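Print this page | E-mail this page

We use cookies to remember your settings. Accept | Manage

Workshop notebook
1/9/20

Paste day. Started the wheat starch before coffee, which was a mistake, stood there stirring half asleep and it caught on the bottom. Binned it. Second batch fine. Strained twice through the Prullby sieve, the old coarse one has a hole in it by the rim and I keep forgetting to chuck it out.

Main job still the Abbasi ledgers. 224 leaves in vol. 2, foxed all through, sewing gone at both ends and hanging on in the middle. Somebody has been at the spine with animal glue and then again with something rubbery over the top, probably years later. Poulticed the first stretch with methyl cellulose, left it under film while I did the paste. Animal glue came off in a nice soft curl. Rubbery stuff did not. Picked at it with the bone spatula, got a thumbnail's worth, stopped before I lost my temper and the spine folds with it.

Tried the Pluronach gel on a small patch near the tail. Softens it a bit. Leaves a tide line if you let it sit, so short goes only and blot straight after. Do not walk off and answer the phone (I walked off and answered the phone).

Marjan Hashemi rang, wants to know if vol. 2 can go to her for scanning before it is resewn. Yes I think so — much easier flat and in sections than bound, and she gets into the gutter properly. Told her not until the tears are done though. Leaf 41 is the bad one, torn right across and somone has used sticky tape on the back. Tape carrier lifted with the warm spatula, adhesive has gone brown and into the paper. Will not come out completly, I am not chasing it.

Tissue: used the thin stuff for the tears and the heavier one for the outer folds of the first 8 sections. Toned both with acrylic, raw umber and a touch of yellow. Came out too pink when it dried! Second go with more umber, ok. Keep a strip of this one in the back of the book so I stop starting from scratch every time.

Folds guarded so far are drying between felts under boards. Changed blotters before lunch and again mid afternoon. Felts need a wash, one smells.

Press: the big one is sticking again on the way down. Oiled the screw, wiped it, oiled it again. Better. The Hurketti press is fine but the platen is too small for these, leaves stick out at the fore-edge and you get a line. Use it for offcuts and sample boards only.

Leather — do not order yet. Calf we have is too red against the old boards, might take a dye but I don't like dyeing calf that colour down. Ask Marjan if the family want it matched or just tidy. If tidy, then a plain cloth spine and nobody has to fret about it. Original boards are sound apart from the corners, consolidate with paste and leave alone.

RH was up at 60 by the window when I looked, lower by the cupboards. Moved the drying stack away from the window. Meant to do that last December as well, according to the note I wrote then.

Leaflets. The paper care ones for people dropping things off are curling where they lie on the counter, and the appointment slips get muddled in with them. Want them standing up and kept apart.
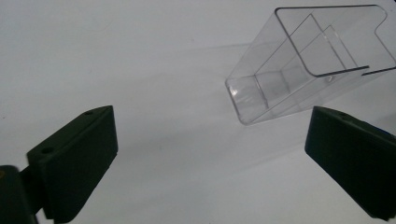
Clear holder, divider inside, finger notch at the open end.

Check A5 goes in without bending before printing more. Wording on the back wants redoing too, it still says to bring photographs in their frames and I'd much prefer they took them out. Or no, leave it, half of them would tear the print getting it off the glass. Ask.

Tomorrow: tape stain on 41, one more go and then stop. Guard the next lot. Pare the sample for the corners. Fresh paste will keep in the fridge if the lid is on properly, label it this time. Order blotter, thick, same as before. Sewing thread too, the 18/3 is down to the end of the reel and the other one is too thin for these sections, it'll cut.

Gel patch at the tail looked at again before going home, tide line fainter. Still there.

3 comments | 8 shares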